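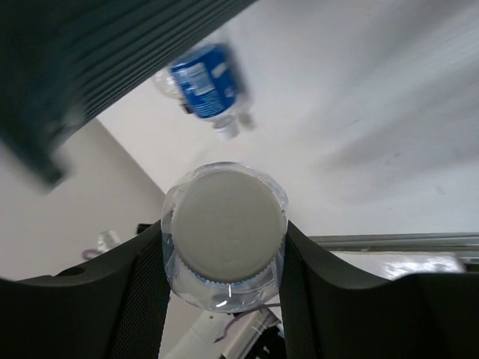 Teaching a Robot Arm to Handle Water Bottles by Remote Control
Final project report
Tianyou Mao
29/01/2023

1. Background

The aim of the project was to teach a robot arm to pick up a plastic water bottle and set it upright in a holder, using only examples given by a person. I did not write any motion code for the task itself. All of the training data came from me driving the arm by remote control while the wrist camera and the joint positions were recorded.

My project builds on the master's thesis by Li, who did the same kind of work with wooden blocks in our lab. Blocks do not bend and they look the same from most sides. Bottles are harder on both counts, and clear plastic is hard for a camera.

2. Setup

The arm is driven with a Skallik hand controller. The operator holds it in one hand, and the gripper follows the position and tilt of the hand. A trigger opens and closes the two fingers. The fingers have black textured pads on their inner faces, which matter a lot for this task. With the plain fingers we used in October the bottles turned in the grip as soon as the arm sped up.

Recording was done with Varngate, the lab's own logging program. It saves the wrist camera image together with the joint angles and the trigger value. I changed it so that a run can be thrown out with one key press right after it ends. Before that, bad runs had to be found and deleted by hand.

3. Collecting the demonstrations

I recorded 560 demonstrations. Each one starts with the arm in its home position and ends when the bottle is in the holder and the fingers are open. I gave all of them myself, so the data has only one person's driving style in it. I come back to this in section 5.

From the wrist camera, an upright bottle in the grip is mostly cap. The white disc hides a large part of the bottle, and the shoulder shows up around it as a ring of highlights and reflections. I had planned to drive from the camera view alone, so that I would see exactly what the model sees. This went badly at first, as it is difficult to judge height when looking straight down on a cap. I ended up looking at the arm directly for the approach and switching to the camera view for the last part, when the fingers close.

The habits I settled on were:

Slow down before closing the fingers.
Close on the neck and shoulder, not on the label.
Hold still for a moment after the grip, before lifting.
If the first grip is poor, open and try again in the same run.

The last point was a suggestion from Li. The early demonstrations were too clean, and a model trained on them had no idea what to do after a missed grip. I kept the retries in on purpose after that.

4. Training and results

The model takes the camera image and the current joint angles and gives the next short piece of motion. It was trained for 4000 steps on the lab computer. I tested it with 50 trials, placing the bottle by hand at a new spot each time. I used bottles with and without labels.

The bottle ended up standing in the holder in 31 of the trials. Most of the failures came at the grip. The fingers closed too high and slid off the cap, or one finger touched first and pushed the bottle over. When a bottle fell, the arm usually stopped above it and stayed there. I had recorded very few demonstrations with a bottle lying down.

Labeled bottles went better than bare ones. My guess is that the label gives the camera something to hold on to when the bottle is tilted, but I did not test this separately.

5. Problems and what I would change

My driving got better over time, so the first runs and the last runs do not look alike. Training on the later ones only might give a better result with less data. A second operator would also help to show how much of the model's behavior is just my way of moving.

The Esness holder was a poor choice. Its opening is narrow, and several trials that looked fine until the end failed there by a small distance. A wider holder would have let me judge the grip on its own.

I would also add a fixed camera that looks at the arm from the side. The wrist view is good for the grip and weak for everything before it.

The recordings and the changed version of the logging program are on the lab server in the folder with my name. Runs with retries are marked in the run list.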